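Istness Publishes Good-Practice Rules for Recording Laundry Tasks

Istness on Monday released a set of rules for teams that record cloth handling for robot training. The rules cover table setup, floor cables, distance from parked robots and when a recording must be thrown out. Each session is limited to 40 minutes.

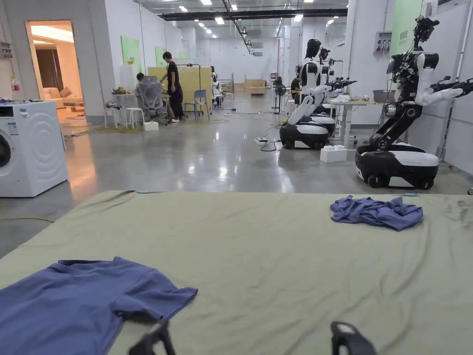
Gladys Ayala said the cable rule should have come first, and that she would like a fixed distance in it before other labs sign on.

Istness will take comments on that point through October. The draft was tested on 464 recordings at Plulari.

Operators must stop when a hand other than their own reaches the cloth.

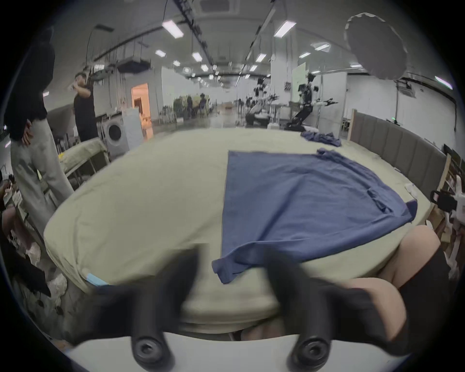

Stopped recordings are logged and kept apart from the training set. Claden will adopt the rules next.

Contact: Lindsay Maihi, Istness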